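Home | Notebook | Entries | Materials | Search

Tuesday, December 12, 2023
Cloth bench, bin work

Started late, Guido had the key. Piras batch is in, 80 cloths, mixed sizes, most still folded from the supplier. Unfolded 15 and shook them out by hand. Lint everywhere, need the brush from the other room.

Washed set from last week feels stiffer than the new ones. Tiziana thinks too much softner on the first round and none on the second. Possible. Weighed a few, nothing odd. Keep the two lots apart until we know, new ones on the left shelf, washed ones in the Barnano crate.
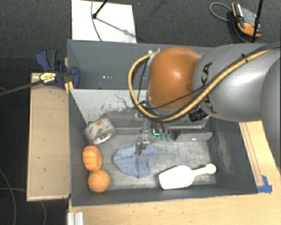
Blue-gray cloth, crumpled, on the bin floor. Flap hanging toward the bottom.

Bin floor is getting scuffed, scratches on the sloping panel too. Wiped it down at lunch, marks stayed. Fine for now. Ask Gruvinero what a liner costs, last quote was for 300 pieces and we dont want anything like that many.

Also:
- hems on the small Piras cloths fray, trim before use
- labels: cut off all of them, not just the long ones
- humidity in here some 60 percent this morning, write it down daily

Tomorrow: rest of the unfolding, then the towels. Tiziana has the wash list. Guido to call Narkton re the missing box.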